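Mein erster Sommer als Zuschauer beim Baseball

Seit drei Jahren wohne ich in Ornley, und so lange habe ich mich gegen Baseball gewehrt. Ich bin mit Fußball und mit Skispringen aufgewachsen, dort versteht man nach fünf Minuten, wer gewinnt. Im August hat mich meine Kollegin Coralie Pryor dann doch überredet. Sie hatte zwei Karten für das Spiel der Sundeck-Mannschaft übrig, und mir war keine Ausrede eingefallen.

Das Stadion ist klein, es passen ungefähr 3.000 Leute hinein. An diesem Abend waren viele Plätze frei, und wir konnten ganz nah an der dritten Base sitzen. Coralie hat mir am Anfang alles erklärt: was ein Strike ist, was ein Ball ist und warum der Werfer so lange wartet. Ich habe genickt und ungefähr die Hälfte verstanden. Die andere Hälfte habe ich zu Hause nachgelesen, bis ein Uhr in der Nacht.

Am besten gefallen hat mir ein Spieler, über den sonst wenig geredet wird. Er heißt Rhydian Lloyd, ist Fänger und schon ziemlich alt für diese Liga. Er hockt das ganze Spiel hinter dem Schlagmann, steht auf, geht wieder in die Hocke, und das viele Male hintereinander. Mir tun schon beim Zusehen die Knie weh. Im sechsten Inning hat er einen Läufer an der zweiten Base erwischt, mit einem Wurf, der ganz flach und sehr schnell war. Die Leute um mich herum sind aufgesprungen, und ich bin auch aufgesprungen, obwohl ich erst danach gemerkt habe, was passiert war.

Seit diesem Abend höre ich die Spiele im Radio. Der Kommentator, Dariusz Kozłowski, spricht langsam und macht lange Pausen, das ist für jemanden wie mich ein Glück. In den Pausen hört man das Publikum und manchmal einen Verkäufer, der Erdnüsse anbietet.

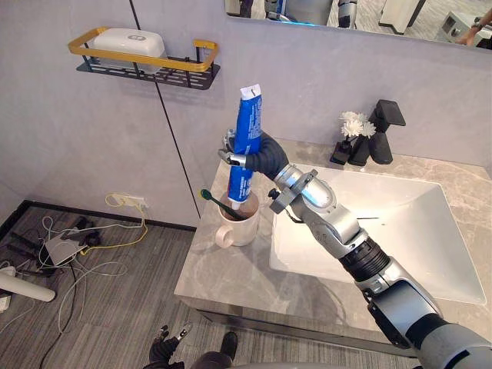 Auswärtsspiele fangen für uns oft spät an, und ich habe mir angewöhnt, die letzten Innings im Badezimmer zu hören, mit dem Radio auf der Fensterbank. Das hat den Nachteil, dass ich dort viel zu lange bleibe. Beim Spiel gegen Linduvska ging es in die Verlängerung, und ich wollte auf keinen Fall weggehen, bevor es entschieden war. Eine Tube Zahnpasta und ein weißer Becher neben dem Waschbecken, mehr Unterhaltung für die Augen gibt es in so einem Raum nicht, also hört man umso genauer zu. Im zwölften Inning habe ich zum ersten Mal allein verstanden, warum der Trainer den Werfer gewechselt hat. Ich war darauf ein bisschen stolz. Verloren haben wir trotzdem.

Zum zweiten Mal im Stadion war ich mit meiner Nachbarin Maribeth Sison. Sie führt seit vielen Jahren bei jedem Spiel ein Scorebook und trägt jeden Spielzug mit Bleistift ein. Ich durfte ein Inning lang selbst schreiben. Für einen Strikeout macht man ein K, und wenn der Schlagmann dabei nicht geschwungen hat, schreibt man es spiegelverkehrt. So etwas freut mich sehr, ich kann nicht genau sagen, warum. Sie hat danach zwei meiner Eintragungen ausradiert und verbessert, aber freundlich.

Über das Geld muss ich auch ein Wort schreiben, weil meine Schwester mich danach gefragt hat. Eine Dauerkarte für die nächste Saison kostet 630 Dollar, und das ist mir zu viel. Es gibt aber eine kleinere Karte für 300 Dollar, mit der man 20 Heimspiele aussuchen darf. Über diese denke ich ernsthaft nach. Coralie meint, ich soll die Nachmittagsspiele nehmen, dann ist es ruhiger und man bekommt die Plätze im Schatten.

Was ich immer noch nicht verstehe, ist die Regel mit dem Infield Fly. Maribeth hat sie mir zweimal erklärt, einmal mit Erdnüssen auf der Sitzbank als Läufern. Wenn jemand von euch eine gute Erklärung auf Deutsch kennt, schreibt sie mir bitte in die Kommentare. Nächste Woche spielen wir wieder zu Hause, und ich möchte bis dahin wenigstens wissen, wann der Schiedsrichter den Arm hebt.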